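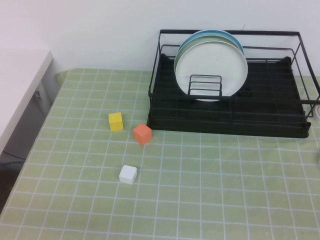
Color talk, notes for the evening session

Slide 1. Say hi, thank Yolanda Escobar for setting up the room. Water on the left!

Start with the question: which color name do people argue over most? Let them shout. Somebody will say teal. Let the teal people have their minute, then move on to orange, my favorite.

Slide 2. English had the fruit before it had the color. Before that, people got by with "yellow-red," and that's why we still say redhead and robin redbreast (go look at a robin, it's orange!). Pause here, people like to picture the robin.

Slide 3. Where does yellow stop? Show the strip and ask for hands as I move the pointer. Go slowly. At the Londus meetup the hands went up all over the place, and I loved it. Don't tell them who's right.

Slide 4. The paint card story. Tyson Bouchard and I sorted 515 paint cards on his living room floor, names covered, into 8 piles. We agreed on blue almost right away. Coral took us until dinner. He wanted it with pink, I wanted it with orange, and we ended up cutting one card in half.

Slide 5. Pale green. Put it next to a warm color and it looks cooler, put it next to blue and it warms right up. Flip back and forth 2 times, then leave it up. If the projector washes it out, use the printed sheets.

Skip slide 6 if we're past 7:40.

Slide 7. Homework, the fun kind: pick one thing in your kitchen and ask three people what color it is. Write down their exact words, even the weird ones (especially the weird ones).

Questions. Repeat each one into the mic. Sheets go back in the box by the door.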